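Course: Maintenance of Two-Arm Workcells
Handout 4: A grip fault during cloth handling
Lecturer: Renato Saludo

1. What was reported

The cell at Agbayani folds small cloths with two arms. In June the operators wrote 15 stops in the log, all with the same message: "right gripper, load over limit". The program had run for 796 cycles before the first one. In the folding step, one gripper lifts a corner of the cloth and the other holds the far end down on the table.
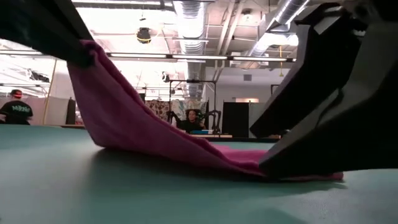

The first idea of the team was a bad motor. They changed it, and the stops came back on the next shift. Please remember this when you do the exercise: the message tells you which joint complained, but it does not tell you the cause.

2. What was found

The table height in the program was wrong by a small amount. The holding gripper tried to go lower than the surface, so the motor pushed against the table until the limit was reached. On a thick fold the error was hidden, and on a single layer it was not.

A second point concerns the cables. When the two grippers meet near the center, the cables hang over the cloth. A loop can catch a finger when the arms separate. Check this with the arms stopped.

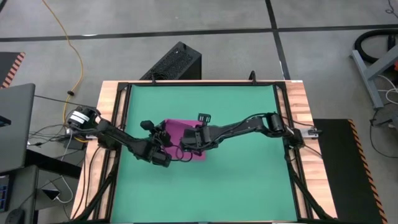 3. Order of checks

Stop the program and cut the power to both arms before you put a hand inside the black rails.
Look at the cables from each gripper back to its base.
Measure the table height again at each corner.
Run the cell at low speed for 300 cycles, without cloth first.
Write the result in the Trirnon log sheet, also when no fault is found.

For next class, read the chapter on load limits and bring one question about it.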